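Uveck Chores

A dataset of household and light shop-floor chores, recorded with hand-held grippers and kept at Flernthorpe. Maintained by Ebenezer Bawa. Last edited 27 May 2021.

What this is

Everyone who works on robots gets asked the same question at dinner, which is when the thing will do the dishes. Uveck Chores began as an attempt to give a straight answer. The answer so far is "some of the dishes, on a good day, if you put them in the rack yourself first."

The release holds 1,000 recorded chores. A person does each one with a gripper in the hand instead of with fingers, so the recording shows the job the way a robot arm would have to do it. A person using a two-fingered gripper gets clumsy very quickly, and we consider this useful. If you can't fold a dish towel with it after a week of practice, the policy trained on your recordings is unlikely to surprise you.

What's in it

The chores fall into 4 groups.

Kitchen: loading a rack, wiping a counter, putting lids on jars, moving cutlery to a drawer.
Laundry: folding towels, pairing socks, hanging shirts. The socks are over-represented. Ebenezer is sorry about the socks.
Desk and office: clearing cups, straightening papers, watering plants, putting pens back in the pot they came from.
Bench: sorting screws, loading a parts tray, closing boxes with tape. The tape episodes contain language. We removed the audio.

Each episode folder has the video, the gripper opening over time, the hand-held device's path through the room and a one-line text label. Labels were typed by whoever did the chore, so expect "wipe table," "table wipe" and, in one folder, "wiping the stupid table again." We have left them as they were.

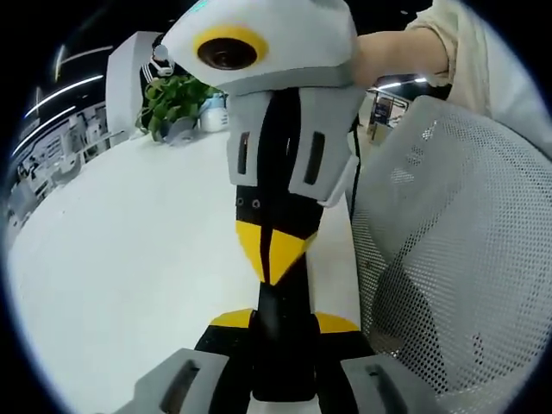 Office recordings are the easiest to collect and the hardest to learn anything grand from. Desks are flat, the light is steady and most objects on them hold their shape. Models do well there and people get excited. Then somebody hands the same model a damp shirt.

Baselines

We trained one policy, called Kim, on the full set and ran it on an arm in the Lovside test kitchen. The arm made 811 attempts, and 321 were scored as finished with no human help. "Finished" means the chore was done to a standard a tired adult would accept. It does not mean done fast. Kim clears a cup from a table at the pace of someone who has been asked to do it twice.

Most of the successes were pick-and-place jobs. Wiping went fairly well, although Kim has no idea what dirt is and will give a clean patch the same attention as a spill. Folding was poor. On the bench, boxes were fine until tape entered the picture.

So, can machines do chores yet? They can do pieces of chores. The part where you notice the chore needs doing is still yours.

Known problems

Wide-angle views bend straight edges, especially near the border. Undistort before you measure anything.
Bright ceiling lights wash out parts of some office episodes.
Sleeves and forearms come into view in many clips. Mask them if your model starts looking for sleeves – ours did for a while.
Left-handed recordings are scarce. We have one left-handed colleague and he has other work.
Episodes where the object was dropped are kept and tagged "drop." Please train on them. Everybody drops things.

Use

Free for research and teaching. Please don't use it to advertise a robot butler. If you find a bad label, send the folder name and the correction to Ebenezer. The next batch is planned for June and will have more shirts and fewer socks.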